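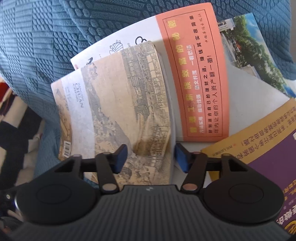
Worn paperback with an ink illustration on the cover, on a teal blanket.

Home | Maps | Districts | Help | Search

15/02/2018 — posted by Fabian Berchtold

Gulletti district boundary does not match the pause map

I am playing Duststead on PC, patch 2. The zone name on the HUD changes from Poon to Gulletti when I cross the canal bridge heading east. The pause map draws the border one block further on, at the tram depot. I need to know which one the game uses for the collectibles counter. My Gulletti total is stuck at 19 of 20, and I have searched every block east of the depot twice. The overall counter reads 537 of 560.

Luzius Fankhauser

The HUD zone is the one that counts. The pause map is a flat texture and was not updated when the depot was moved in development. The zone boxes are stored separately, and the Gulletti box starts at the middle of the canal, so the strip between the bridge and the depot belongs to Gulletti even though the map colors it as Poon. Check the lower towpath on the east bank. There is a pickup under the bridge, behind the second pillar, and it can't be seen from the road. Boats spawn at the Boro landing to the north — take one and keep to the right bank.

If the counter does not move after you collect it, save and reload. The district total only refreshes on load.

mapcat

same thing happened to me in Boro, i think the border is off there too. never found mine and started over

Print this page | E-mail this page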